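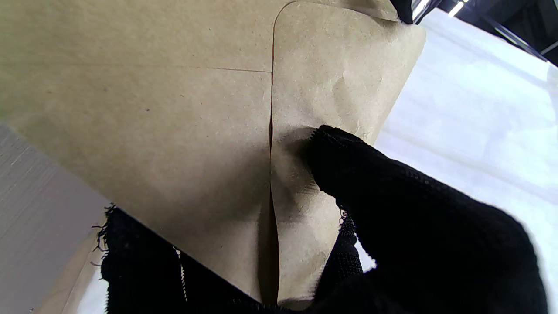

Two robot fingers in black fabric hold a folded sheet of brown kraft paper.

Can a robot do the chores yet?

If you have ever been told to tidy your room, you have probably wished for a robot that would do it instead. People have been promising one for a very long time. So where is it?

The short answer is that robots can do some chores, a few of them well. Most chores are still too hard, including many that you could do before you started school.

Jobs that machines already do

You may have a robot at home without thinking of it as one. A washing machine fills itself, turns the clothes and empties the water away. A dishwasher does the same sort of thing for plates. Some homes have a small round vacuum cleaner that finds its own way across the floor.

These machines are good at their work because the work has been made simple for them. The washing machine never has to pick a sock up off the stairs. A person does that. A person also takes the washing out, hangs it up, folds it and puts it in the right drawer.

Why paper is difficult

Think about a wooden brick. It is the same shape on the floor as it is in your hand. If a robot knows where the brick is and how big it is, it can work out where to put its fingers.

Paper is different. Pick up a sheet by one corner and the rest of it droops. Push on it and it bends. Squeeze it and you get a dent or a crease, and now it is a slightly different shape from the one you started with. The robot has to look again and think again, over and over, while it is holding on.

Wrapping a parcel, filling an envelope and packing a paper bag in a shop all have this problem. So does anything made of cloth. Engineers call these things "deformable", a long word for things that change shape easily.

Too hard or too soft?

When you hold a piece of paper, your skin tells you how hard you are pressing. You can feel it start to slip and you grip a little more. You do this so quickly that you do not notice.

A robot does not have skin like yours. Some robots have sensors in their fingertips that measure pressure, and others have to guess from how hard their motors are working. Press too hard and the paper crumples. Press too gently and it falls.

The covering on the fingers matters too. Bare metal can be slippery. Fabric or rubber can help a robot to grip, but fabric wears out. After a lot of rubbing the threads begin to fray, just as they do on the fingers of an old pair of gloves.

Two fingers or five?

Many robots have a gripper that works like a pair of tongs. It is strong and simple, and there is not much to go wrong. Others have a hand shaped like ours, with a thumb and four fingers. Our homes and shops are full of things made for human hands, such as door handles, scissors and jam jar lids, so a hand like ours could be useful.

The trouble is that more fingers means more to control. Each one has to be in the right place at the right moment. Try picking up one sheet from a pile of paper using only your thumb and first finger. Then notice what the rest of your fingers are doing. They are probably keeping out of the way, and a robot has to learn that as well.

Seeing is another problem. On a messy table, one sheet may lie on top of another, and both may be pale. You can tell at once where the first ends and the second begins. A robot's camera may see only patches of light and shadow.
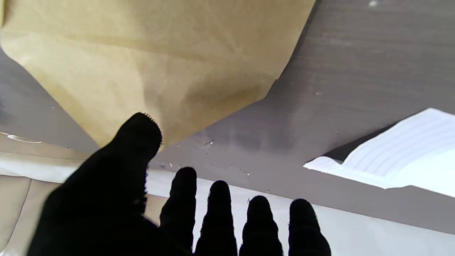 How robots learn

One way to teach a robot is for a person to guide it through the job. The robot records how its arm moved and what its cameras saw. One try is not enough. A robot might be shown the same task 110 times, with the paper in a different place each time, and still get muddled when somebody changes the table.

A robot can also practise by itself inside a computer, where nothing gets torn. Pretend paper does not bend quite like real paper, though, so it must practise on the real thing too.

So, will it tidy my room?

Not this year. A robot in a warehouse can lift boxes all day, and a robot in a laboratory may be able to fold a towel slowly. Your bedroom has clothes, books, pencils and odd bits of paper in it, and they are never in the same place twice. A robot would also have to know which drawing you want to keep and which one is rubbish.

Words to know

Gripper: the part of a robot that holds things.
Sensor: a part that measures something, such as light or pressure.
Deformable: easily bent, squashed or stretched into a new shape.

Try it yourself

Put on a pair of thick gloves and ask a grown-up for an old envelope and a sheet of paper. Fold the paper in half, put it in the envelope and close the flap. Then try again using just one finger and your thumb on each hand.

Written by Amra Karagiannis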